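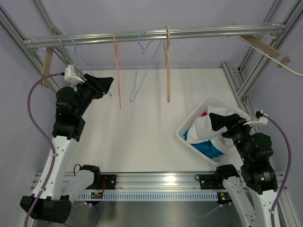
September, Notizen zur Beschaffung, Platz 2

Budgetrunde überstanden, das heißt: Wir dürfen noch einmal rechnen. Stand der Wunschliste:

Greiferbacken. Angebot von Shearer liegt vor, Lieferzeit vier Wochen. Ich hätte gern drei Paar, genehmigt werden vermutlich zwei. Die jetzigen Backen sind für Kleiderbügel ziemlich wuchtig, für den Stoff im Behälter mag es gehen.

Kleiderbügel. Kostenstelle unklar. Die Verwaltung führt sie als Büroausstattung, ich als Prüfmittel, und bezahlt hat sie bisher niemand von beiden. Bitte eine einheitliche Sorte bestellen. Blau, Rosa und Beige nebeneinander ist hübsch, aber der beige ist deutlich dicker, und das will ich nicht in jeder Messreihe mitschleppen.

Stangenhalterung. Kabelbinder und Holzstücke kosten fast nichts und tauchen deshalb in keinem Antrag auf. Fanalwood will für eine »modulare Aufnahmelösung« so viel wie für ein gebrauchtes Fahrrad – ein gutes. Zurückgestellt.

Ersatzkabel für die Handgelenke: bei Lerorano anfragen, lila egal, Länge nicht. Vorher nachmessen, diesmal mit Maßband.

Wartungsvertrag Vumden: Kleingedrucktes lesen, Anfahrt kostet extra. Offen bis zur nächsten Runde.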